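Working with Small Phillips Screws Without Stripping Them
By Kulsoom Janjua
Updated August 2024

Most of the stripped screws I get asked about were ruined in the first half turn. The driver was too small, or it was held at an angle, and the tip climbed out of the cross and took the corners with it. A small screw has very little metal in the head, so you don't get many tries.

This page covers screws in metal plates, brackets and small hinged parts. Wood is different and I have a separate page for it.

What you need

Phillips drivers in sizes #0, #1 and #2
A magnetic tray or a saucer
A wooden toothpick
Isopropyl alcohol, the 99 percent kind if you can get it
Medium-strength threadlocker
A sheet of paper and a pencil

I use a Nelleck driver set I bought used. The handles are ugly but the tips are still sharp. If the tips on yours look rounded or shiny at the corners, replace them before you start.

Pick the driver

Stand the driver in the screw with the part lying flat. The right size fills the cross and has almost no play when you twist it lightly. If it wobbles, go up a size. If it sits high and won't drop in, check for dirt in the recess before you go down a size. A toothpick will get most of it out.

Draw the part

Before anything comes out, sketch the part on paper and mark where every screw goes. Push each screw through the paper at its mark as you remove it. Screws that look alike can be different lengths, and a long one in a short hole may press on whatever is behind it.

Loosen

Hold the part on a folded towel so it can't slide. Push down hard and turn slowly - more push than turn. Back every screw off a quarter turn before you take any of them all the way out. This lets the plate relax evenly.
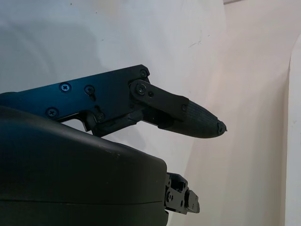
If a screw won't move, stop. Put the tip of a warm soldering iron on the head for 10 seconds or so, keep it away from any plastic, and try again with the driver. Old threadlocker softens with heat. Penetrating oil helps with rust but does very little for threadlocker, and you have to clean it all off afterward.

Clean

Wipe the threads with alcohol and let them dry. Do the holes too, with a twist of paper towel. Bits of dried threadlocker left in a hole will make a screw feel tight when it isn't.

Put it back

Turn each screw backward until you feel it click into the thread, then forward with your fingertips. Leave all of them loose until the last one is in. Then snug them a little at a time, working across the plate from corner to corner.

Use threadlocker on screws that go into metal and hold something that vibrates. One small drop is plenty. Keep it off plastic, which can crack from it.

Pivot screws

A screw that something swings on needs different treatment. Tighten it until the joint binds, then back it off in small steps until the part moves freely with no side play. Move it through its full travel 3 times and check again. If it loosens after a day of use, take it out, clean it, and add threadlocker on the last 2 threads only.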